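Before you put anything into your Wimilex storage bag, take a minute to sort the knits from the darker things (it saves so much fuss later!).

1. Close any zippers and check the pockets. 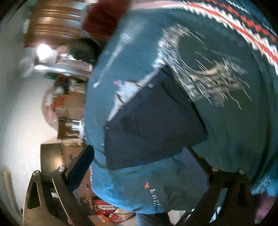
*Sweatshirt with a patterned knit band and a large white print.*

2. Spread each garment on a covered surface and turn the far side over into a long, even band.
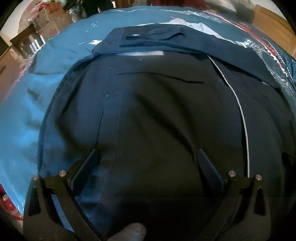
3. Smooth out the deep creases with the flat of your hand, and tuck in any cords so they don't snag.

**Note:** The bag holds up to 36 folded pieces.

**Caution:** Don't store damp clothes, however tempting it may be.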